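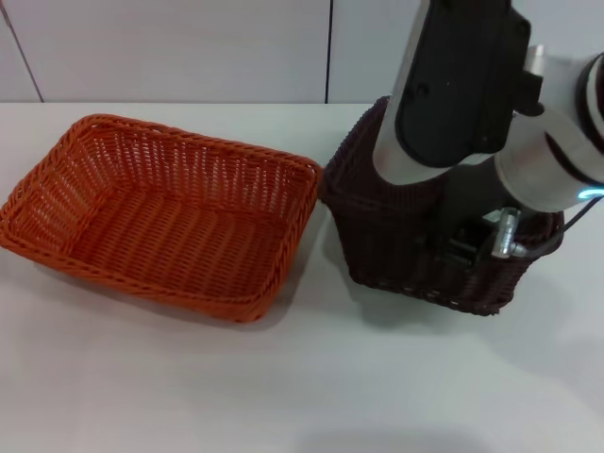 Oct 31, 2023

Long day at the Kundwood workshop, and a good one. Biljana Tomić came by with the Pestow sherds so we could try matching the clay body, which I've been wanting to do all summer. We laid the rims out by color and talked for far too long about the gray ones - she thinks they were starved of air late in the firing, I think it's the clay, and we're both happy to be proved wrong.

Dug clay from Claltamport is finally stiff enough to wedge. It's full of tiny roots, so I put it through the 30 mesh again, and then the 100 for a small batch of slip, which took forever but feels like cream! Made 2 pinch pots and a row of test tiles (bare, slipped, burnished with the back of a spoon). The first tile cracked at the corner, my own fault for rushing it near the heater.

Adoración Figueroa wants the museum families to press their own marks into tiles at the December open day, the way the Pestow potters left thumbprints under the handles. Her wish is 1,000 tiles by the end of it all, bless her. I said we'd start with what fits in the kiln.

To do: ask Biljana for the drawing of the strap handle, find the lid to the slip bucket, label the Mets clay before somebody glazes with it. Tiles stay under plastic until I'm back.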